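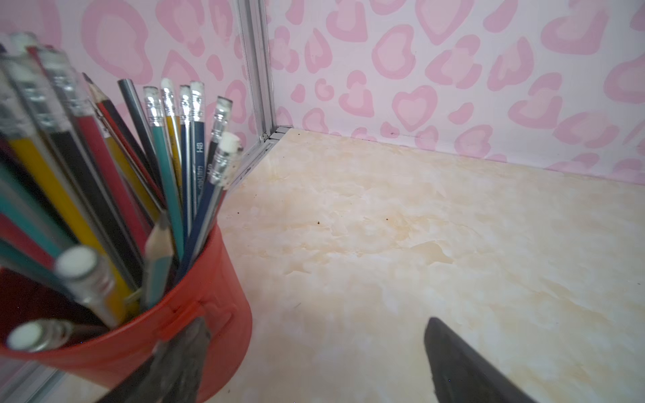

Pencils in a red cup

Numbered by Hand: Cataloging the Brondetti Press Books in the Lashari Collection
Project report, History of the Book seminar
26 September 2024

So, my project is about limitation pages. If you've never gone looking for one, it's the page (usually at the back, sometimes right up front) where a fine press tells you how many copies it printed and which one you're holding. I picked the Brondetti Press because our library has a big run of its books in the Lashari Collection, and because the catalog records for them are, to put it kindly, a mess. Half of them just say "limited ed." and leave it at that!

The plan I turned in back in June was to look at every Brondetti title we own and write down the stated edition size, the copy number, who signed it and what kind of paper and type it used. That was way too much. The collection list has 1,547 entries, and even after I took out the duplicates, the magazines and the prospectuses I was left with 1,263 books from all kinds of presses, with the Brondetti ones scattered all through them. My instructor suggested I pick a small group and do it properly, so I went with 20 titles, all of them reprints of older novels and story collections.

What I looked at

I started with the novels set in Etamance, which is the press's own typeface and my favorite thing about these books. It has a funny lowercase g with an ear that sticks out almost flat, and once you've seen it you can spot a Brondetti page from across the room. The earlier books use it at a generous size with wide margins. Later on the type gets smaller and the margins shrink, and I'd bet that was about paper costs, but I couldn't find a letter or an account book to back me up, so please take that as a guess.

Then there's the Dimer series, the cheaper line the press started for people who couldn't get a subscription. Same texts, same illustrations most of the time, plain cloth instead of quarter leather, and no signature. I went in thinking these would be dull. I ended up liking them more than the fancy ones (they open flat, for one thing, and they don't shed red leather dust all over your sleeves).

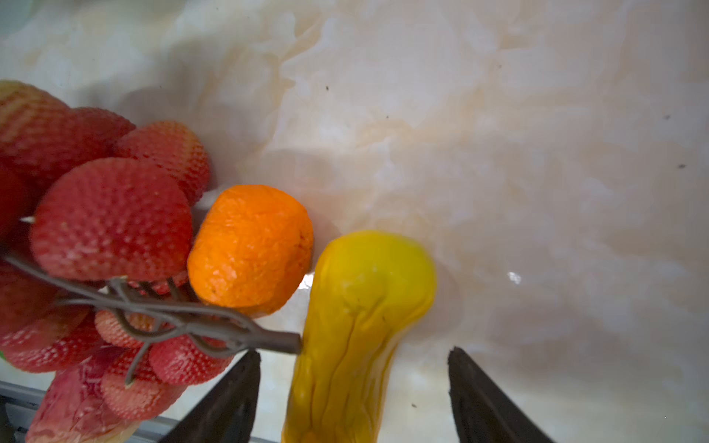 Artificial lychees on a marble-patterned tabletop

What I found

The biggest surprise was the numbers themselves. Most of the signed books claim an edition of almost 400, but the wording changes from title to title. One says "printed for subscribers," another says "of which this is copy" and then has a blank where the number should be. Two have a number written in pencil and a different one written in ink! I recorded both and didn't try to decide which one was right.

I also found a sea story where the Dimer version has an extra illustration facing the title page. It's a wood engraving of a harbor, and it isn't in our signed copy at all. I checked the binding for a stub in case a leaf had come out and I didn't see one, but I'm still new at this and I'd love for somebody with better eyes to take a look.

The slipcases were a whole other problem. Several books are sitting in cases that belong to different titles, and one tall volume has been squeezed into a case that's clearly too short for it, with the spine label rubbed off as a result. I put a note in the spreadsheet for each of those and left them where they were.

We use cookies to improve your visit. By continuing to browse you agree to our cookie policy. Accept | Manage settings

What I'd do differently

I'd make my spreadsheet columns before opening a single book. I kept adding new ones (ribbon? top edge gilt? bookplate?) and then had to go back and pull the first few volumes all over again. I'd also measure everything in one unit, instead of switching from inches to centimeters halfway down the page.

Next semester I want to compare the introductions, which were often rewritten for the Dimer printings and sometimes cut down to a page and a half. The finished spreadsheet is with the seminar files, and the corrected records for the signed copies have gone to the cataloging desk.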